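Section 4: Setting up the pair of hand-held grippers

I wrote this part after my third morning of starting over because I'd skipped a cable check, so it's in the order I do things now. It covers the Waltetti station as we have it in the glass room: the two hand-held grippers, the head-mounted unit and the white table. If you're looking for the arm itself, go to Section 5, which Zorica Matić keeps up to date and which is a lot more serious than this one.

Give yourself a decent stretch of time for your first setup. You'll get quick at it, I promise!

Before you start

You need both grippers, the cube for each one, the wrist bands, the head unit, a dry lint-free cloth and the small hex key from the Wijaya toolbox (please put it back, it's the only one that fits). Log in to the recording laptop with the station account, not your own. Recordings made under a personal account land in a folder the rest of us can't open, and then Efe Oyelaran has to move them by hand.

4.1 Checking the grippers

1. Lay both grippers on the cloth, jaws facing away from you.

2. Squeeze each one slowly, all the way, and let go. The jaws should close evenly and come back open without a pause. If one side lags, there's usually grit in the slide. Blow it out and try again before you reach for any tools.

3. Look at the jaw pads. A little shine is fine. If you can catch a fingernail on a crack, swap the pad and write it in the log.

4. Wipe the lens with the dry cloth. No spray, no wipes from the kitchen.

5. Try to wiggle the cube on top. It should feel like part of the gripper. If it moves at all, tighten the screw under the mount a quarter turn and test it again.

Caution: don't pick a gripper up by its cube. I know it looks like a handle. Fatima Idahosa and I lost most of an afternoon to a cube that had turned just slightly on its mount – everything recorded, nothing lined up.

Note: the faces of the cube have to stay clean and flat. Tape residue, fingerprints and marker smudges all make tracking jumpy. If a printed face starts to lift at a corner, replace it. Don't glue it down.

4.2 Cables and power

1. Plug the left gripper in first, then the right. The software names them in the order it sees them, and swapping the names later is a pain.

2. Run each cable down and behind you. Leave enough slack to reach the far edge of the table with your arm straight.

3. Start the Ollel recorder and wait for both status lights on the screen to go green. If one stays amber, unplug that gripper, count to ten and plug it in again.

4. Check free space. A full session of ours runs to 734 clips, so if the drive is nearly full, clear it now.

Caution: never pull on a cable to free it. Set the gripper down, then go and find what it's snagged on.

4.3 Getting yourself ready

1. Put the wrist bands on snugly, over bare skin if you can. Long sleeves ride up over them, so roll yours above the elbow.

2. Clip on the head unit and tilt it down until the preview shows the table and your hands together. Tall people need more tilt than they expect.

3. Pick up the grippers and hold them over the table with the cubes upright.

4. Reach out to whatever object you've laid out, one hand at a time, and keep the other gripper still while you do it. Go slowly and watch that your sleeve or forearm never covers the cube. 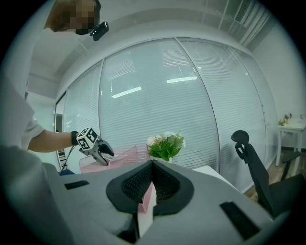

5. Now swap hands and repeat. You want each side to stay tracked for the whole reach, out and back. If it drops out in the same spot every time, move the object a few inches and try once more.

Note: ceiling lights bounce off the glass. If the preview looks washed out, change where you stand before you touch the exposure setting.

4.4 Packing up

Stop the recorder before you unplug anything. Coil the cables loosely, put the grippers back in their trays with the jaws open, and hang up the head unit. If a pad or a cube face got changed, add the part and your initials to the log. Spares are in the drawer marked Lonero, and Berenice Ponce does the reordering, so tell her when you take the last one.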